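Used tea leaves tested as filter for fluoride in well water

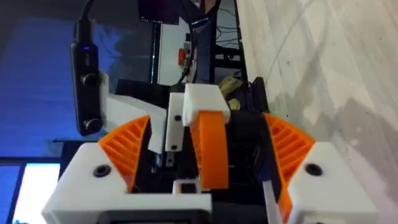
A small research team has begun field tests of a water filter made from spent black tea leaves, which it hopes will give rural households a cheap way to cut the fluoride in their well water.

The filter, called Eltatar, was developed by chemist Zerrin Kahraman and her colleague Recep Toprak. It uses leaves collected from tea houses and works canteens, which would otherwise be thrown away. The leaves are boiled several times to take out the colour, dried, and treated with an aluminium salt. They are then packed into a plastic cartridge that fits under a kitchen tap or inside a jug.

Small amounts of fluoride help protect teeth. Too much of it over many years stains and pits them, and in serious cases it causes stiff joints and bone pain. Fluoride gets into groundwater from certain kinds of rock and cannot be seen, tasted or removed by boiling.

Kahraman said the choice of material had surprised some people, as the tea plant takes up fluoride from the soil and stores it in its leaves.

"That was the first question we were asked, and it was a fair one," she said. "Most of it comes out in the pot and the rest comes out when we boil the leaves again. We check every batch before it is treated."

In laboratory tests, one cartridge treated 2000 litres of water before the fluoride level in the outflow began to rise. The team is aiming for 3000 litres with a finer grade of leaf, but Toprak said the finer leaf slows the flow and tends to clog if the water is cloudy.

Cartridges have now been fitted in 60 homes in the Giraldo valley, where several private wells are over the recommended limit. Each household will take a sample once a week and leave it at the village shop for collection. The trial will run for 4 months.

Rimar, a firm that makes fittings for garden irrigation, is supplying the plastic casings. Its production manager, Necati Çetinkaya, said the casing was a changed version of a part the company already made. No price has been set.

Erhan Sezer, a water engineer who is not part of the project, said the early figures were good but that the disposal of old cartridges needed more thought.

"You have taken the fluoride out of the water and now it is sitting in the leaves," he said. "If people tip them on the vegetable patch, some of it may go back into the ground. There is also the aluminium to consider. I would want to see that measured at the tap in every home."

Kahraman said aluminium was being measured in all the weekly samples, and that used cartridges would be taken back and stored until a safe method had been agreed.

A public meeting for well owners will be held at Zeltwood hall on Tue 2 December. Residents who would like their water tested can bring a sample in a clean, rinsed bottle.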